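6. When the arm faults on a drawer pull (code 334)

I fought with this one for most of November, so let me save you some time! Code 334 on the Wilen controller means the gripper was told to close and the finger motors hit their limit before the pads settled on the handle. The usual cause is the approach height.

CAUTION: Don't clear the fault while the fingers are around a handle. Mine snapped shut, and the arm pulled on the drawer sideways.

1. Press Pause in Erno. Leave the fault showing.

2. Open the wrist view and check for a gap between the handle and each pad, upper and lower. 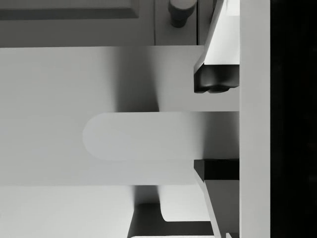 Rowlands wrote in to say that step 2 isn't enough on its own, and that a stale force limit throws the same code even with the height dead on. Fair point (I had mine at 46 and never looked), so check that too.

3. Set the grip force limit to 41.

4. If one pad is touching, jog the wrist up or down in single clicks until it's clear. Go slow, the jog buttons are touchy.

5. Open the fingers all the way, back the arm off, and only then hit Clear.

6. Run the pull again at speed 8.

Note: If 334 comes back on the very next pull, save the log before you restart anything. Restarting wipes it.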